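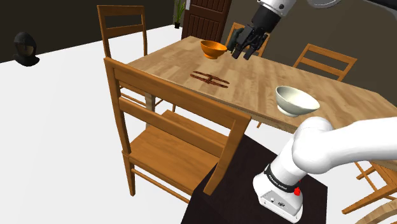 Desgaste, ruído e parafusos: uma conversa sobre lâminas de borracha

Kazimír Danko trabalha com equipamento de limpeza de neve há tempo suficiente para ter mudado de opinião várias vezes sobre as lâminas de raspagem. Hoje responde pela assistência técnica da Jurčo, que fornece bordos de borracha e de poliuretano para limpa-neves municipais e para pequenas máquinas de empresa.

A primeira pergunta dos clientes, conta, é quase sempre sobre a duração. “Querem um número de horas e eu não o dou. Depende do piso, da velocidade e de quem conduz. Um bordo que passa o inverno inteiro num parque de estacionamento pode não chegar ao fim de dezembro numa estrada com gravilha.”

A borracha, explica, não substitui o aço em todas as situações. Em gelo compactado, o aço continua a raspar melhor. A vantagem aparece em pavimentos com tampas de saneamento, juntas de dilatação ou calçada irregular, onde uma lâmina rígida bate e salta. “O condutor nota logo pelo barulho. Quem mora na rua também, às cinco da manhã.”

Em Bronthorpe, onde a empresa equipou três veículos, o problema era uma avenida pavimentada em 1931, com blocos de pedra que o aço ia lascando. Hryhorii Kravchuk, encarregado da frota local, pediu primeiro um bordo de poliuretano, o modelo Hilar. “Montámos num só camião e deixámos os outros dois como estavam”, diz Kravchuk. “No fim da estação comparámos e mudámos os restantes.”

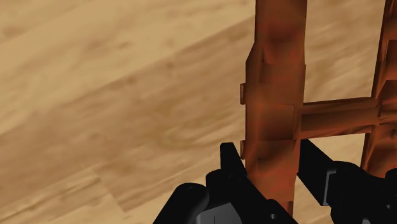 Pavimento de madeira clara e estrutura de madeira castanho-avermelhada.

Cada conjunto ficou em 1295 euros, com ferragens. Kravchuk admite que o valor levantou dúvidas, mas lembra que as reparações na pedra saíam de outro orçamento e raramente entravam na conta.

Danko insiste na montagem. O erro mais comum é apertar demasiado os parafusos, o que deforma a borracha junto aos furos e abre fendas. Recomenda uma barra de aperto contínua e uma verificação depois das primeiras 5 horas de trabalho. “As pessoas montam e esquecem. Depois telefonam a dizer que o material não presta.”

Quanto à altura, aconselha a deixar o bordo apenas pousado no chão, sem carregar o peso todo da pá. Os patins de apoio devem ser regulados ao mesmo tempo.

A Jurčo prepara agora uma versão mais estreita para tratores compactos, que será ensaiada em Fleltden. Danko não quis adiantar o preço. “Primeiro tem de nevar”, diz.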